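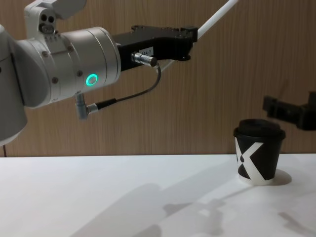 The two-arm cell at Jirkent. The gripper cable runs from the connector on the gripper body to the right-angled plug under the wrist.

Intermittent gripper dropouts on the Jirkent cell

The two-arm cell at Jirkent lost communication with its left gripper 17 times in September. In each case the arm stayed powered and reported no joint fault, and the ring light on the wrist remained green. The gripper stopped answering commands for up to 6 seconds and then came back without a reset. Operators treated the first few events as software timeouts, and almost a week of log review went to the wrong place.

The fault was traced to the gripper cable. With the wrist rotated past its normal working range, the cable pulled on the right-angled plug and one pin lost contact. The Nasach task program, added in late August, uses that rotation when it passes cups between the arms.

A gripper that drops out during a handover may hold or release its load unpredictably. The following applies to all cells until the revised cable from Pálfi is fitted:

Limit wrist rotation in the Nasach program to the range used before August.
Check the plug by hand at the start of each shift, with the arm stopped.
Log any dropout longer than 4 seconds and take the cell out of service.

The Gokel site runs 5 arms with the same cable and has reported no dropouts to date.

Posted 11/20/18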